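Illudton Residents' Board > House and Home > Oiling furniture: is the "feed the wood" thing nonsense?

Page 1 of 1

draughtybay
Posts: 215
Bloke at the Drekness market sold my sister a tin of finishing oil and told her she must "feed" her sideboard every month or it'll dry out and crack. Every month! It's a dead tree. It hasn't got an appetite. She's now rubbed three coats into a thing that was already lacquered and it feels like the floor of a chip shop. Has anyone got proof that any of this does anything, or is it a way of selling tins?

Wing-yan Shih
Posts: 3,089
Way of selling tins, mostly. If it's lacquered the oil can't get in. It sits on top and collects dust. Tell her to wipe it off with white spirit on a rag, small patch at the back first, window open, and lay the rag flat outside to dry afterwards. Oily rags left screwed up in a bin can catch fire on their own.

tamsin_b
Posts: 50
I'm going to disagree a bit. My gran did hers with beeswax every spring and it's still lovely.

draughtybay
Did she have another one she didn't wax, to compare?

tamsin_b
Obviously not. But it's eighty years old and hasn't cracked.

draughtybay
My shed door is older than that and has had nothing at all.

Hobday
Posts: 244
You're all talking about different things. Wax is a surface thing, makes it shiny and helps a spill bead up. Oil soaks in if the wood is bare or was oiled to begin with. Lacquer is a film and you leave it be. Cracks come from the wood shrinking when the air gets dry, usually when the heating goes on in November, and neither wax nor oil stops that for long. Keep it away from the radiator.

tamsin_b
So oil does do something then.

Hobday
On an oiled table, yes. Twice a year for a dining table, less for something you only put a lamp on. Monthly is daft.

pellmell
Posts: 50
Quoting Hobday: "Keep it away from the radiator"
Fine if you've got a choice. Our front room is four walls and three of them are radiator, window or door.

Wing-yan Shih
Then leave a gap and turn that one down. I wouldn't lose sleep over it if it's veneer on board, that hardly moves. Solid wood is the stuff to worry about.

pellmell
How do I tell? The shop said "real oak" and I've stopped believing shops.

Wing-yan Shih
Look at the edge of the top. On solid wood the lines carry on over the edge and you get end grain on the short side. On veneer the pattern usually stops dead and there's a thin strip stuck along. Look underneath too, they rarely bother making that bit pretty. Veneer is real oak, strictly speaking, so they weren't lying to you. There's just very little of it.

draughtybay
That's a very generous reading of "real oak".

Hobday
Nothing wrong with veneer. Some of the best old furniture is veneered.

draughtybay
And some of the worst new furniture. Anyway, sister has gone at it with the white spirit and says the stickiness is mostly off. She wants to know if she can take the tin back. I said good luck finding him.

tamsin_b
Still waxing mine.
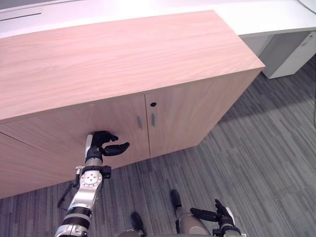
Is there a simple way to tell whether a piece has been oiled or lacquered?

Put a drop of water somewhere out of sight and leave it for ten minutes. If it soaks in and darkens the wood, the surface is bare or the oil has worn thin, and a fresh coat will help. If it sits there in a bead, the wood is sealed with lacquer or wax, or the old oil is still doing its job, so wipe it dry and put the tin away.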